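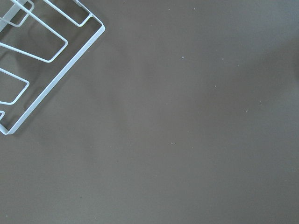

Home | News | Services | Support | Contact

Clekomico opens maintenance program for two-arm tabletop cells

2023-11-06 - Clekomico today announced a scheduled maintenance program for two-arm robot cells used in kitchen and tableware handling work. The first cell covered is the one known as Nkosi, which is run by Landside and handles cups, bowls, racks and utensils on a shared worktable.

Under the program, a Clekomico technician visits the cell every 9 weeks. A full service is carried out after 4000 hours of arm operation. Between visits, the operator's own staff follow a short daily routine that Clekomico has written for each site.

The daily routine starts at the table. The surface is wiped down and cleared of crumbs and dust, including the corners that the arms seldom reach. Small debris can end up under a cup or rack and change how it sits, and wrist cameras can pick it up as well. The wipe is done with the arms parked and the stop button within reach.

Next come the cables. Staff check that the loop at each wrist has enough slack for the full range of motion, that tape on the forearm is holding, and that nothing on the floor can pull tight when an arm turns. Worn tape is replaced the same day. Cable damage is reported and left for the technician. 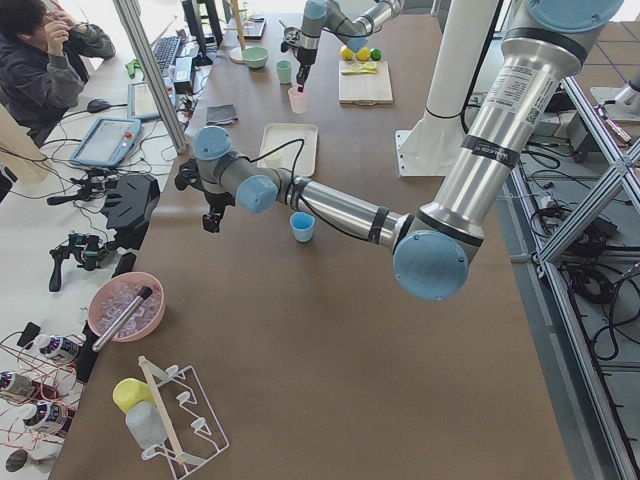

Grippers are checked last. Each one is opened and closed at low speed, then lowered to a cup and raised again before normal work begins. If the fingers touch the rim on one side first, the operator stops and runs the alignment check from the teach pendant. Ice and other wet items stay on the table only as long as a task calls for them, and any water is dried before the next run.

The full service covers joint play, mounting bolts, brake function and camera calibration. Calibration uses Vatell, Clekomico's software for matching what the cameras report to where the arms are. Vatell steps each arm through 263 positions and lists any that fall outside the site's limits - the technician then corrects those and repeats the run. Results are saved with the service record and a copy goes to the operator.

Both arms are serviced in the same visit. Clekomico said that working on one arm at a time had led to small differences in reach between the two, which showed up when they worked over the same part of the table.

Spare wrist cables and gripper fingers are kept on site for each cell. Other parts ship from Clekomico's stockroom within 2 working days.

The program is open to new sites from March. Operators can ask for a site review through the Support page. The review includes a copy of the daily routine sheet, which can be used with or without a service contract.

Contact: Clekomico Press Office | Copyright Clekomico | Back to top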